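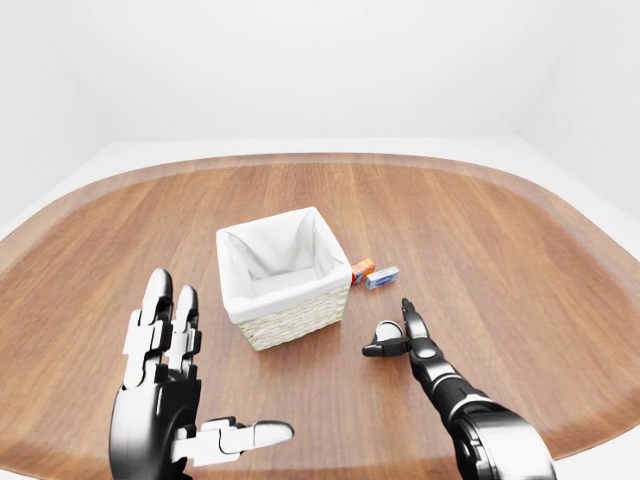

Tikaner tidy-up task in the simulator, with the basket in the middle of the table and two small boxes to put away.

Progress report to the Huravmont Fund: the Isdale open day

Hello again! You asked for something shorter and less formal than the winter report, so I've left the spreadsheets out of this one (they'll follow with the claim form) and I'm going to tell you mostly about the open day. That's where nearly all our effort has gone since the spring, and it's where most of the useful surprises came from.

A quick reminder of where we'd got to. The Tikaner simulator was running, but only on the machine under my desk, and only if I was the one starting it up. The two arms moved, the fingers closed, and things could be picked up on a good morning. What we'd promised you by June was a version that a member of the public could walk up to and use with a few minutes' help. We had also promised to show it to people outside the building, and I'll admit that was the half I'd been putting off.

So we booked the big room at the Okafor Centre in Isdale, took the kit over in the back of a hired van and opened the doors at ten in the morning. By half past we had a queue. I had planned for a gentle trickle of people with time to chat to each one — no chance! We signed in 188 visitors over the day, a good share of them families who'd come in for the café and got curious about the noise.

The task was the one I described in the winter report. There's a virtual table with a square wicker basket on it, lined with white cloth, and a handful of bits and pieces lying about. You stand at the station with the tracked gloves on, you see a pair of black and white robot hands where your own would be, and you tidy the things into the basket. Everybody understands it straight away, which saved my voice a great deal. The only thing people needed telling was how to reset the round when something had rolled out of reach.

We had several layouts loaded and swapped between them through the day. The easy one was a pair of boxes near the basket. The harder ones had a cup in them, and the cup was the star of the show. Everyone wanted the cup! It's an awkward shape for these hands and there are lots of ways to get hold of it, some of them quite rude-looking, and a small crowd would gather behind whoever was trying it and shout advice. 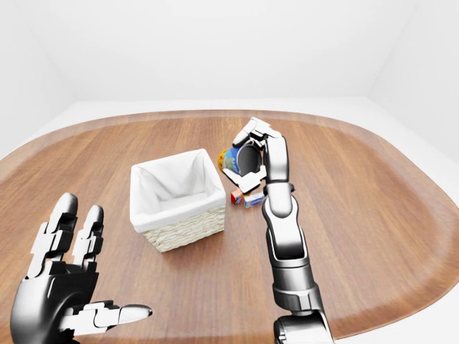 I had expected people to go for the small things first and save the awkward ones for later. Plenty did the reverse. They'd reach straight past the little red cube to get at whatever looked hardest, make a mess of it, laugh, and have another go. A few of the more careful visitors worked from the near side of the table to the far side as if they were clearing up after tea. I'd like to look into that properly, as our practice routines all assume a fixed order and I'm no longer sure they should.

Another thing I hadn't thought about was the left hand. Most people forgot they had one. Once the right hand was busy the left just hung there in the corner of the view, fingers in the air, and people were quite startled when I reminded them they could use it. The exceptions were the knitters (we had a whole group of them, up from the craft room next door) who used both hands from the first minute and were very good indeed. I've asked if they'd come and be testers in the autumn and they've said yes, provided there's cake.

What went wrong? Well, a fair bit, and I'd sooner you heard it from me. One of our gloves stopped tracking its thumb just before lunch and we were down to a single station for over two hours. The queue got long and a few people gave up, and I'm sorry about that. The spare glove was on the shelf back at the office, where it was no use to anyone. We now have a packing list, taped to the inside of the case.

The second problem was height. I'd set the view for someone about as tall as me, and the younger children ended up looking at the table from an odd angle and reaching too high. We fixed it on the day with an upturned crate and a lot of holding hands, but it needs a proper setting in the software. It's near the top of the list. So is the volume of the little chime when an object lands in the basket, which by three in the afternoon I would happily never have heard again.

And we had some fair grumbles about how plain it all looks. The virtual room has white walls and a pale floor and nothing else in it, and one gentleman told me it was like being in a very clean prison. I did it that way to keep the attention on the table and to keep the machine running smoothly, and I think I'd still defend it, but a window wouldn't hurt.

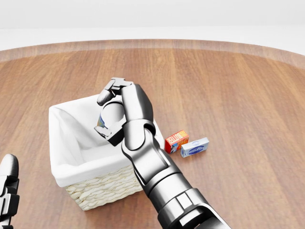 Reading time: 6 minutes

Now for the grip work, as that's what your panel asked about last time. The trouble in the winter was that small rounded objects popped out of the fingers the moment they closed. We've changed how the finger and thumb meet, so that the force comes on more slowly at the end of the squeeze, and the difference is plain even to somebody who's never used the old version. Little cans and cartons, the butter box among them, are now things a beginner can pick up with a bit of patience. Letting go neatly is still harder than holding on. People tended to lower the hand towards the basket, open it a touch too soon and then groan.

The cloth liner is the other sticking point. It looks lovely, if I say so myself, but the folded edge over the rim doesn't yet behave like cloth when something brushes against it. At the moment fingers sometimes catch on it as though it were a shelf. I had hoped to have this sorted before the open day and I didn't manage it. My plan is to finish it over the summer, before we touch anything new.

We recorded the hand movements from the sessions where people had signed the form, and left out everyone else's. After throwing away the false starts we kept 3,818 separate reaches, and I've been working through them in the evenings with a pot of tea. It's a lovely messy set. There are hesitations in there, and changes of mind halfway across the table, and all the things that I would never do myself any more after a year of the same task. I'd been training on my own movements for far too long!

On money, we're close to plan. The van and the room came in a little under what I'd put down, and the replacement glove has eaten the difference. I'd like your agreement to move what's left of the travel line into equipment so that we can buy another spare. There's a form for this, I believe, and if you send it to me I'll get it back to you the same week.

What's next, then. Over the summer I'll be doing the liner, the height setting and the chime, in that order. After that I want to add a free-order mode to the practice routines and try it on the knitters. The people at the Okafor Centre have asked us back and offered the same room, and I've said yes in principle, with two working stations and somebody other than me on the door. If anyone from Huravmont fancies coming along for that one, you'd be very welcome, and I'll make sure you get a turn with the cup.

The consent forms and the sign-in sheets are locked in the office cabinet if your auditors want them. The feedback cards are being typed up now and I'll send you the lot, grumbles included, with the claim.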